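About Jidgate

Home / Company / About Us
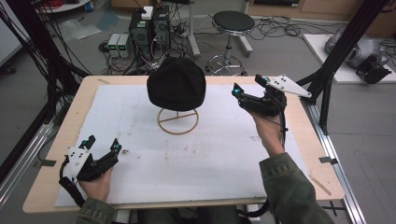 Jidgate advises small manufacturers on where AI is worth the money. We opened in Bratport in September with five people and now have 15. Most clients come to us with one product line and a long list of software offers. We go through the list with them and price each item. For a clothing firm that might mean size forecasts for a single plain item.

We have finished 91 reviews, mostly for firms with fewer than 300 employees. We don't sell software and take no fees from those who do. Our second office, in Morris, handles training.

Page updated Jan 7, 2021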